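FOR IMMEDIATE RELEASE

Plomeck Robotics Club opens its two-arm bench to visitors in December, and invites other student teams to bring their own cards

PLOMECK – I've been asked to write this release because I'm the club member who talks the most, so please forgive me if it sounds more like a letter than a press release. We have news, and I'm too happy about it to write it stiffly!

The Plomeck Robotics Club has been picked to show its student project, Kurnodura, at the Forsberg Student Automation Fair this December. It's the first time our club has had a project of its own at the fair (we've gone as visitors plenty of times, and eaten a lot of their pretzels). We'll be running the project for the public from 10 in the morning until 4 in the afternoon, with a break at noon so the team can get lunch and let the motors rest.

Kurnodura is a pair of robot arms learning to handle paper goods together. Mostly that means greeting cards. The job we've set for them is easy to say and hard to do: pick a card up off a messy table, turn it the right way around, pass it from one arm to the other if it needs passing, and put it away in a sleeve with the rest. You've done this a thousand times without thinking about it. Try doing it with two fingers on each hand, no fingernails, and no feeling in your fingertips, and you'll see why we've been at it since the start of the school year.

We started with wooden blocks like everybody does. Blocks are great, and I have nothing bad to say about blocks, but after a few weeks we all wanted something that would fight back a little. One of our members suggested playing cards, which were too slick and too thin for us at that stage (we still have a deck with teeth marks on it from the grippers). Then somebody brought in a bag of leftover New Year cards from home, and that was that. They're stiff enough to hold, they come in lots of sizes, and they have a clear front and a clear up and down, so you can tell right away when the arm gets it wrong.

A lot of our cards are in Chinese, and that's turned into one of the nicest parts of the project. About half the club can read them and the other half is learning. When a card ends up on its head there's always someone across the room yelling "upside down!" before the software has made up its mind.

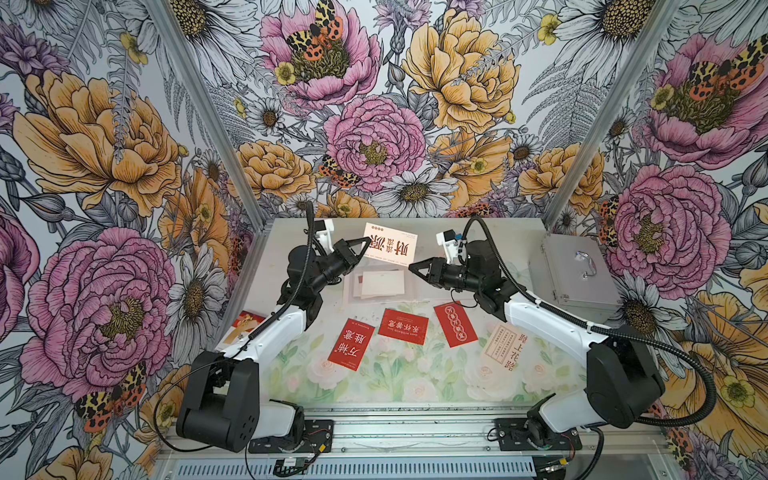 The Kurnodura bench with cards laid out between the two arms. The red card on the left reads 万福胜意, a wish for plenty of blessings and for things to turn out even better than hoped.

Now, the wallpaper. People ask about it more than they ask about the robots! We lined the bench walls with a big flower print, peonies and daisies and ferns with moths sitting on the blooms, and we put a rose pattern on the tabletop too. The team voted for it after a long argument over whether to stay with plain white. Our thinking was that real kitchens and living rooms are full of patterns, and a system that can only find a card on a blank table isn't much use in anybody's house. It was a rough switch, I'll admit. The first afternoon with the flowers up, our card finder was sure that one of the peonies was a card, and it went for the wall again and again while we all stood there with our hands on the stop button.

So we went back and collected more practice runs. A practice run, the way we do it, is one student steering both arms by hand through the whole job from start to finish, with the computer keeping a record of every move. We have 1555 of those now. Out of that pile, 468 include a pass from one arm to the other, and those are the ones we're proudest of. Steering two arms at once is like patting your head and rubbing your belly, and then someone asks you to do it gently so the card doesn't bend. Our newer members tend to be better at it than the older ones, and I'm not going to say which group I'm in.

The club has eight students on the Kurnodura team this year. We split up by what needs doing that week, so the same person might be tightening bolts at 3:30 and fixing code at 5. I came in knowing nothing about motors, and now I can swap out a joint housing while holding a conversation. I also know far too much about cable routing. If you leave a cable too short, the arm can't reach. If you leave it too long, it sweeps the table and takes your cards with it, and then you get to lay them all out again. We've moved ours more times than I'd like to put in a press release.

We couldn't have built the bench without help, and I want to say thank you properly. Gridach, the metal shop down the street from us, cut our aluminum to length and let us use their drill press after closing. They also lent us a box of hardware and told us to bring back whatever we didn't use. We used all of it. (Sorry! We'll bake something.) The Plomeck school library gave us our room, which used to be the map room and still has the good big tables.

What you'll see at the fair

We'll bring the whole bench, flowers and all. Each session runs in two halves. In the first half the arms work on their own, and you can stand up close behind the barrier and watch them go at a table of cards. They're slow. I'm telling you now so you don't come expecting a magic show. A single card can take a good long while, and sometimes an arm will hover over one, change its plan, and go after a different card, and I find that part the most fun to watch.

In the second half we hand over the controls. Anyone who's tall enough to see over the table can sit down and steer the arms through one card, start to finish, with a team member next to them. We'll have 106 turns to give out over the day, first come, first served, and you can pick up a ticket at our table when the doors open. If you'd like your run added to our practice set, we'll ask you first, and we only save the movements of the arms and the pictures of the tabletop. You can say no and still have your turn.

We'd also love it if you brought a card. Birthday, thank-you, New Year, get well soon, any language, any color. Please leave the glitter ones at home, and the ones that play music too, as we've had enough of both in our grippers to last us until graduation. At the end of the day we'll add the cards we've been given to the practice pile, and they'll be used by next year's team as well.

A note for other student teams

If you're coming to the fair with your own project, please stop by and talk to us before the doors open. We'd like to set up a friendly card-sorting challenge between schools in the spring, and we need other teams to help write the rules. You don't need two arms. You don't even need a good arm! One of our best test rigs last year was held together with zip ties and a ruler. We'll bring printed copies of our parts list and our notes on what broke, including the embarrassing parts.

Where things stand

I don't want to oversell it. Kurnodura still has trouble with cards that overlap, and it has a lot of trouble when a clear sleeve catches the light. White cards on the pale tabletop are harder for it than red ones. We're working on all of that between now and the fair, and I expect we'll still be working on it in the parking lot. If you come by in the morning and again in the afternoon, you may well catch it making different mistakes.

About the Plomeck Robotics Club

We're a student-run club open to anyone at the school, with no tryouts and no experience needed. We meet after classes in the old map room, and we keep going until the building closes at 6. The club builds one big project each school year and a handful of small ones. Kurnodura is this year's big one.

For press

Reporters and photographers are welcome at the fair all day, and we're glad to have visitors at the bench before then if you'd like a quieter look. Come after 3:30, ask for the map room at the front desk, and any member of the Kurnodura team will be happy to show you the arms and talk your ear off. It'll probably be me.

###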